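# Cuaderno de taller — 15 de diciembre

Sigo con las juntas del patio de Lurngate. Quien eligió arena sin estabilizar para un jardín en cuesta tendría sus motivos, y uno de ellos fui yo, en marzo, así que lo dejo ahí. La primera lluvia seria se llevó la mitad de la arena al sumidero y la otra mitad a la cocina del cliente.

Lo pendiente de la semana pasada: comparar la arena polimérica de Boyer con la mezcla de cal de Gastport sobre adoquín viejo. Las dos con la misma junta, el mismo riego y la misma persona quejándose al lado.

- Bandeja A: Boyer, junta estrecha, compactada a mazo de goma.
- Bandeja B: Gastport, misma junta, compactada igual.
- Bandeja C: arena normal, por humildad.

Peso de partida de cada bandeja, 42 kg. La C la monté dos veces porque la primera la usé de escalón.

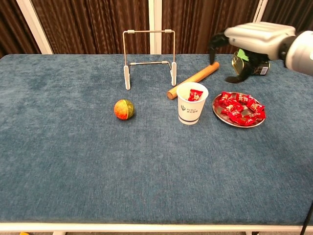

La mezcla de Gastport pide paciencia, virtud que no venía en el saco. Si se riega a chorro se abre un canal por el centro de la junta y ya no cierra bien; con rociador fino y dos pasadas va mejor. Para la ficha de cada bandeja quiero un soporte de alambre como el que está de pie al fondo de la mesa, un rectángulo abierto con su travesaño arriba y dos pies blancos planos. Apoyadas en el suelo, las fichas acaban siendo parte del mortero, y la de la bandeja B ya es ilegible por ese camino. Repetirla a lápiz.

La de Boyer, en cambio, se portó bien hasta el barrido. Deja un velo blanquecino sobre el adoquín si queda polvo antes de mojar. El saco lo avisa en letra de prospecto. Lo leí después, como es tradición.

## Riego y pérdida de material

Riego con la regadera grande, bandeja inclinada 2 grados. Recojo lo que sale en el cubo, decanto, seco y peso:

| Bandeja | Material arrastrado |
|---|---|
| A (Boyer) | 42 g |
| B (Gastport) | 264 g |
| C (arena) | 322 g |

La B queda fea en la tabla, pero la regué con el fraguado a medias. Habría que darle otra oportunidad con más días. No me fío de un resultado que me da la razón tan deprisa: yo ya quería usar la de Boyer, que además viene en un saco con asa.

Otra cosa: el borde de acero de Iltus. Probado un tramo recto y uno curvo. El recto, impecable. El curvo, según el catálogo, «se adapta a mano». A la mano de quién, no lo pone. Acabé doblándolo contra el bidón del agua y quedó una curva digna, con un pico en medio que en el jardín taparán los tomillos. Para Lurngate hay que pedirlo ya curvado o rediseñar el arriate en línea recta y llamarlo contemporáneo.
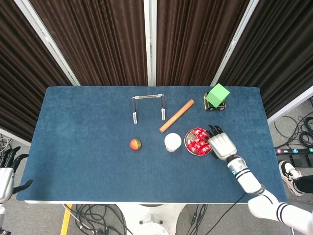
## Para la próxima

- Repetir la B con fraguado completo y bajo lona. La lona azul tiene un agujero; usar la otra.
- Limpiar el velo de la A con cepillo seco antes de probar nada con ácido. Repito para mí mismo: antes.
- Preguntar a Gastport si la mezcla aguanta helada en fase temprana. La última respuesta fue un folleto.
- Comprar boquilla fina para el rociador. La actual escupe por un lado y riega sobre todo mi bota.
- Avisar al cliente de Lurngate de que no barra el patio con la sopladora — al menos hasta que haya algo en las juntas que merezca quedarse.

La bandeja C se queda donde está, que de escalón funciona.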